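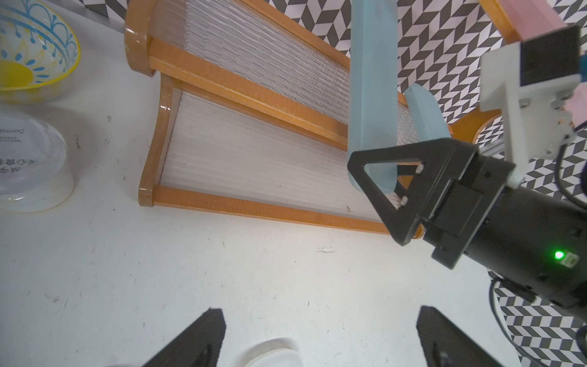 Fig. 1. Folding organizer with orange-brown frame and ribbed panels, white tabletop.

Do Folding Organizers Save Any Space? A Student Project Report

3 shares | 2 comments

The Jelline guide we were given for this course claims that a folding organizer "pays for itself in desk space." I doubted that when I picked the topic and I still doubt it. A folding thing is only small while it is folded, and a folded organizer holds nothing.

Method. I used a two-panel organizer with a wooden frame and plastic sheets in the panels, one with heavier ridges than the other. The desk in the Clarnidby study room was my test surface. For 17 days in August I kept my loose supplies in the organizer, and before that I kept them in a shoebox. Each evening I wrote down how much of the desk I could use.

Results. The open organizer covered 3275 square centimeters, counting the gap behind it that was too narrow for a notebook. The shoebox covered far less. I folded the organizer away on 2 evenings, both times when I needed the whole desk, and then my pens ended up on the floor.

It did look better. The varnish has a nice shine and the ribbed sheets hide clutter. I don't think looks should count as space, though the guide seems to.

Problems. One desk and one user is a weak test. Another student might fold it every night. I also have no idea how the Jelline guide measured anything, as it gives no numbers.

Next term I would like to repeat this with a Tilitz wall rack.

We use cookies to improve your visit. Accept | Settings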